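Desk Hutch and Bookshelf FAQ

I get the same questions every time I post about my little reading corner in Womeldale, so I finally put them all in one spot!

Do you really keep books on a desk unit?
I do! A white desk with shelves over it is my favorite thing for a small room. You get cubbies, a big open compartment up top, maybe a glass door if you're lucky, and you still have somewhere to put your coffee.

Where should the tall, glossy books go?
Give them the roomiest compartment you have. I used to cram mine into the cubbies and bent so many corners (I'm still mad about one of them). Now the paperbacks go low and the big ones go high. While I'm sorting, I stand a book up on the desk and lean it on the shelving until I decide. 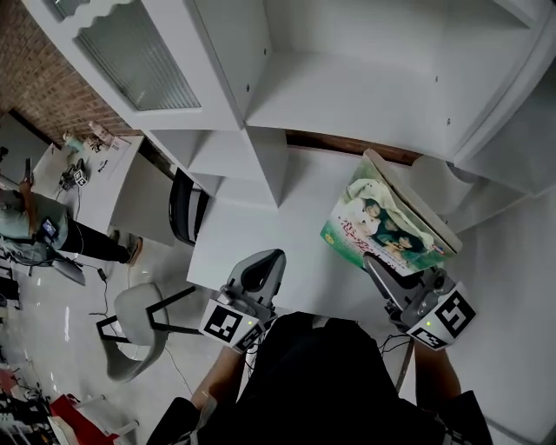 Hanane Morsy wrote in to say she'd do it the other way around, with big books down low, as her top shelf started to sag after one winter of art books. Fair point, Hanane! If your shelf is long with no support in the middle, listen to her and not me.

What about those little screw holes inside?
I leave them alone. You can buy stick-on covers (mine came from Boltex, 100 to a sheet, and I used two), but once the books are in I forget the holes exist.

How do you clean ribbed glass?
Soft brush first, then a barely damp cloth, going along the ribs. Spray goes on the cloth, please, never on the door!

Do you sort by color?
I tried it in July and couldn't find a thing. Back to sorting by author, with a messy pile for whatever I'm reading now.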